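How much is enough?

I went back to Merkeck last week, having promised in September that I would stop being rude about data collection until I had spent two full days watching it. So I did my two days. I am going to be a little rude anyway.

The pitch, as Dorin Sandu gives it, goes like this. You want a robot hand that can tidy up small loose stuff. You could write rules for it, and you'd be at it until you retired. Or you get people to do the job over and over with a hand-held gripper, record all of it, and let the learning system work out what the people were up to. The set he's building is called Grusex and had 1342 recorded tries in it when I left. He said the number with some pride. I asked how many of them were different from each other and he said that depends what you mean by different, and we had lunch.
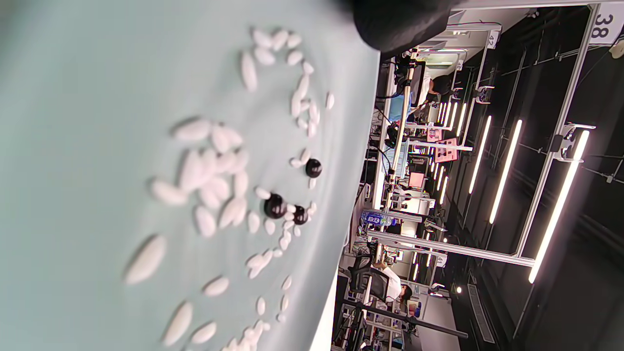

My trouble with Grusex is variety, or what gets called variety. Llinos Jenkins runs the sessions, and she is careful and patient and far better at this than I'd be. Between tries she spreads things out again by hand so the start is never quite the same. Fine. But a new spread on the same pale green tabletop is a pretty small change. The white pellets are small and oval, the black pieces are glossy and domed, and you could tell one from the other across a parking lot. If a system learns to pick black from white under those long tube lights, has it learned sorting, or has it learned to go for the dark shiny one?

Llinos didn't argue. She said they threw out 71 tries in the first batch for being too slow or too clumsy. That bothered me more than anything else I heard. The clumsy ones are where a person fumbles a piece and fixes it – I'd want those kept. Dorin says they confuse the training. Maybe they do. I'd like to see it tested before it's treated as a house rule.

They're planning another batch with different objects on a different table. I've asked to see the failures this time, and Dorin said he'd think about it.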